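The Petition at Odedmont

Esperanza Begay collected signatures outside the Halvorsen pharmacy because it had an awning. By the middle of September she had 127. She needed 2,000 to get the clinic question on the county ballot.

The clinic in Odedmont had closed in the spring, after the state changed the rules on who could run one. The nearest place now was Flimico, almost 8 hours by bus with the transfer. Esperanza had made the trip once, with her niece, and they did not talk much on the way back.

Most people walked past her. A man in a feed store cap read the whole page, both sides, and handed back the pen.

"My wife would sign this," he said.

"Is she in town?"

"She's in the truck."

Esperanza looked at the truck. The woman in it was looking straight ahead. After a minute she rolled the window down and held out her hand for the clipboard.

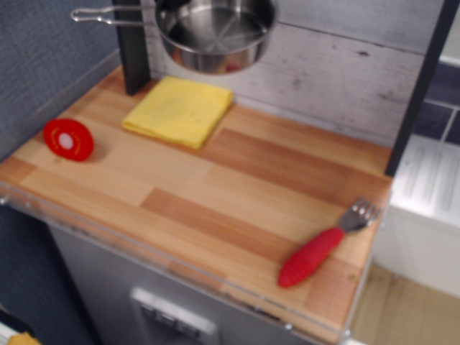
The Count

They turned the boxes in at the county building at four in the afternoon. The clerk wore reading glasses on a cord and did not say whether she had signed. She ran each sheet through the machine, then checked the names against the rolls by hand, licking her thumb.

Esperanza sat on the bench with her niece. They shared a bag of pretzels. Across the hall, two men from the Flernia church stood with their own folder — a list of names they meant to challenge. One of them had taught Esperanza to drive. He nodded at her and she nodded back.

"What if it's short?" her niece asked.

"Then we go back to the pharmacy."

"It's going to get cold."

"I have a coat."

At ten past six the clerk took off her glasses and wrote a number on a slip of paper. She slid it under the glass without reading it out. 2,552.

"They have two weeks to object," the clerk said. She stamped the receipt, and then, with the men still watching, she turned it over and wrote the address of the hearing room on the back.

Esperanza folded it into her wallet behind her license. Her niece was already at the door, looking for the bus.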